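Speaker notes – "A place for the phone, a place for the cup"
Alcides Medeiros, Vundley staff morning, 23 Jun 2026

Slot is 30 minutes. Leave time for questions, Pimentel office always has some.

Start with the May survey. 400 replies, and the top complaint was the shared table: mugs and phones all over it. Ask for hands up – who has put a drink down next to somebody's phone this week?

Point 1. Mugs go on a tray. Round, with a raised rim, so a spill stays put and the lot can be carried to the sink in one go. Colour matters more than I expected. Red gets seen on a grey surface.
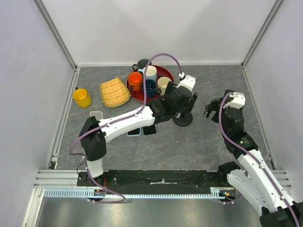
Mats are fine for one hot drink. They do nothing for a spill. Say this slowly, the Valtano people bought a lot of mats.

Point 2. Phones. Face down is polite in a meeting but then they get covered by papers and left behind. Werkard front desk logs the lost ones. Don't read out the list.

A folding stand is the cheap fix. Upright, easy to spot, and it folds flat for the drawer. Put it to one side of the tray with a clear gap.
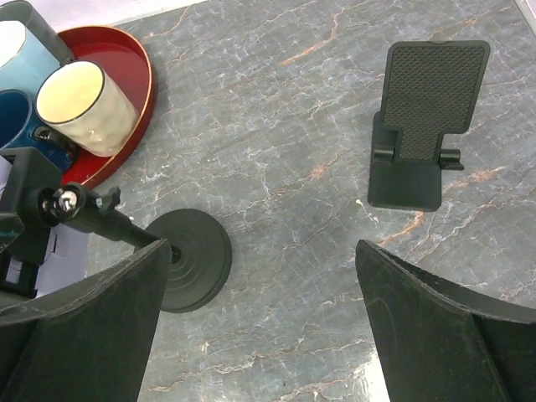 Trial in room 631 runs for 2 weeks. One tray, stands for whoever wants one. Sign-up sheet by the door – mention it again at the end.

Questions. If asked about lids, say not yet.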